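Home | Forums | Standards and Practice | Members | Search | Log in

Thread: Tape as fixturing in the draft bench practice guide

sirkard_bench
Posted 7/15/22

Members are invited to comment on Section 2 of the draft guide for small tabletop arms. The section deals with how fixtures are held to the table, how loose items are kept clear of the arm, and what must be written down before a session begins. As drafted, it permits adhesive tape for light fixtures, provided that the position of the fixture is checked after every 14 cycles. The draft also asks that images be reviewed at the start of each session and that blurred ones be kept in the record.

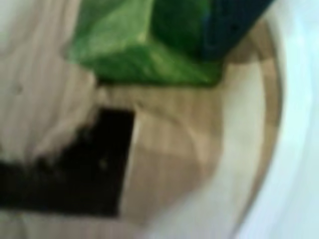
Blurred image retained under the draft rule.

Comments received before the end of October will be considered for the next revision.

Prormont
I cannot support the tape clause in its present form. Masking tape creeps under repeated side load, and a fixture that has moved slightly will still look correct to a person standing at the bench. Our own shop rule requires a clamp or a screwed base plate for anything the gripper may touch. I would also ask that the guide address loose tools. Scissors belong in a drawer while the arm is powered.

sirkard_bench
The comment on tools is accepted and will be entered. On tape, the drafting group considered clamps and found that they often intrude on the path of the arm. A low fixture secured at the front and at one side presents very little for the gripper to strike.
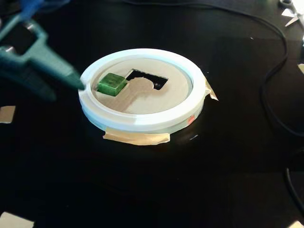 Ring fixture with cardboard insert, taped at the front and at the right side.

Pattinasarany
The discussion so far concerns the fixture, and the workpiece deserves the same attention. The draft says only that parts shall be "placed consistently." I propose that the guide require a marked start position for each part, and that the open span between the gripper fingers be kept free of paper and card before the fingers close. Lighting should be recorded as well. Strong light from one side can turn half of a dark work surface nearly white, and a threshold set under even light may not hold.

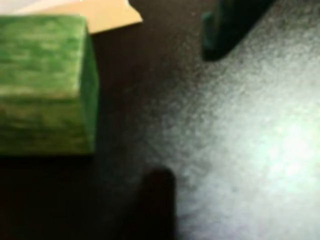

Afiq Rondonuwu
I agree on lighting and disagree on marked positions. If every part begins on the same mark, the test shows only that the arm can reach that mark. We ran 206 trials with varied starts last year, and the faults we found were ones a fixed start would have hidden. The guide should require that the start position be recorded and leave the choice of position to the operator.

Pattinasarany
Recording would be acceptable to me, if the record is made before the attempt.

Prirkolby
May I return to cables? Section 2 does not mention them. A cable lying on the table is acceptable if it stays outside the reach of the arm. A cable that travels with the gripper needs enough slack for the full range of motion, and the loop should be checked by moving the arm slowly through its limits with the fixture in place. Our checklist calls for this again after 300 hours of use.

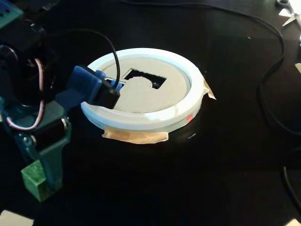 Cable loop at the gripper, with a second cable on the table at right.

Prormont
Supported. I would add that exposed wiring on the arm should be tied at each joint - loops that stand away from the body tend to catch. My objection to tape remains, and I ask that it be noted in the revision record.

sirkard_bench
The objection is noted. The cable text will be added as 2.4, and the clause on start positions will be reworded to require a written record. The tape clause stays open for comment.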